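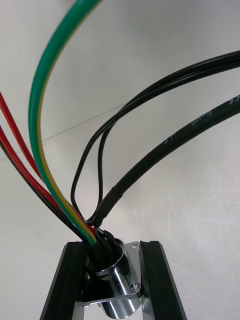
Projecto Drullow, relatório intermédio. Tema: cablagem e encaixe de fichas em placas de circuito impresso, mais a arrumação do posto onde isso se faz. Começámos em setembro sem plano nenhum para os cabos e pagámos por isso. Primeira regra, e a que mais custou a acertar: saber que fio é qual antes de pegar numa ficha. O verde com risca amarela é o mais fácil, grosso, sobe do tubo cromado e faz um arco grande para a esquerda, não há como enganar. Os dois vermelhos ao lado dele também se vêem logo. O problema são os pretos, todos apertados uns contra os outros à saída do tubo, sem marca que se leia de longe. Foi aí que perdemos tempo.

O que tínhamos de entregar
- tabela de fios (cor, origem, destino)
- sequência de encaixe
- proposta de arrumação das peças
- registo de erros

A tabela ficou com 46 linhas. Está na pasta Gidey, versão final, ignorar a que diz "final2". Falta a coluna do comprimento, fica para a próxima entrega.

Sequência de encaixe
Placa deitada na mesa, virada sempre para o mesmo lado. Ver a ficha, ver o lado da patilha, só depois encostar. Empurrar a direito. Não puxar pelos fios para tirar, puxar pelo corpo da ficha (isto está escrito três vezes no caderno, com razão). Numa mesa branca as fichas pretas vêem-se bem, os parafusos prateados nem por isso, e um que caia ao chão escuro é para esquecer. Pensámos num tapete com rebordo. Não comprámos.

Fizemos 200 encaixes de treino com fichas da Rerlow, placa sem tensão. Falharam 16 à primeira. A maior parte por ficha rodada, alguns por fio preso debaixo da placa. Não separámos os dois casos desde o início, erro nosso, por isso não há percentagens por tipo.
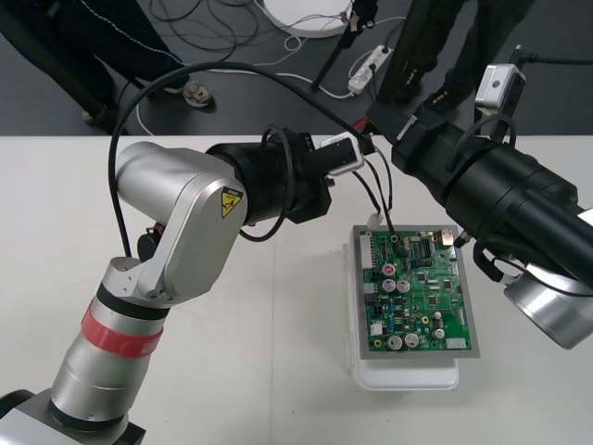 Marin Jurić leu o rascunho e perguntou porque é que a placa fica solta na mesa se metade das falhas vem de ela se mexer. Boa pergunta. A metade não conseguimos confirmar, ver acima, mas mexe-se, sim. Experimentámos fita dupla face (deixa cola), depois um calço de cartão, que aguentou uma tarde. O Marin sugeriu também apoiar a placa mais alta para os fios terem espaço para cair. Isso ficou.

Altura e apoio
Solução actual: caixa de plástico branca, tabuleiro cinzento por cima, placa dentro do tabuleiro. Simples e barato. O rebordo do tabuleiro pára a placa quando se empurra, e os fios ficam pendurados em vez de dobrados contra a mesa. Desvantagem, a caixa é mais uma coisa a ocupar o posto e toda a gente quer guardar lá dentro alguma coisa.

Conectores da placa: o branco de doze pinos é o grande, não se confunde. O branco de quatro e o preto de quatro é que dão trabalho, ficam perto um do outro e quem está com pressa vai ao errado. Na tabela passaram a ter nomes diferentes, B4 e P4. Antes eram os dois "o pequeno". Atenção também aos condensadores grandes prateados, não servem de apoio para o dedo.

Arrumação
Caixas cinzentas e amarelas nas estantes metálicas. A ideia era cinzento para peças boas e amarelo para peças por verificar, mas a regra só durou enquanto houve caixas amarelas livres. Propomos etiquetas na frente, letra grande. O pedido foi para a Ilham, 1000 etiquetas, era a embalagem mais pequena que tinham. Ainda não chegaram.

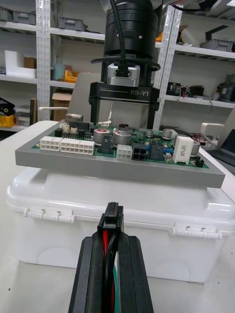
Faltam fotografias das fichas soltas com a orientação marcada, escreveu alguém na página do projecto, e sem isso a tabela só serve a quem já sabe fazer. Concordamos. Vai ser feito, uma folha por conector, com seta para o lado da patilha. O mesmo comentário pedia as cores por extenso em vez de siglas, porque VM tanto pode ser vermelho como "verde-médio". Já corrigido nas primeiras folhas, o resto está a meio.

Por fazer
- coluna do comprimento dos fios
- separar falhas por tipo, desta vez desde o primeiro encaixe
- repetir o treino com o tabuleiro e comparar
- folhas de orientação das fichas
- marcar os fios pretos, fita numerada nas duas pontas
- decidir o que fica dentro da caixa branca, ou fechá-la

Entregue a 12 de dezembro de 2018. Anexos A e B na pasta. O anexo C ainda não esta pronto.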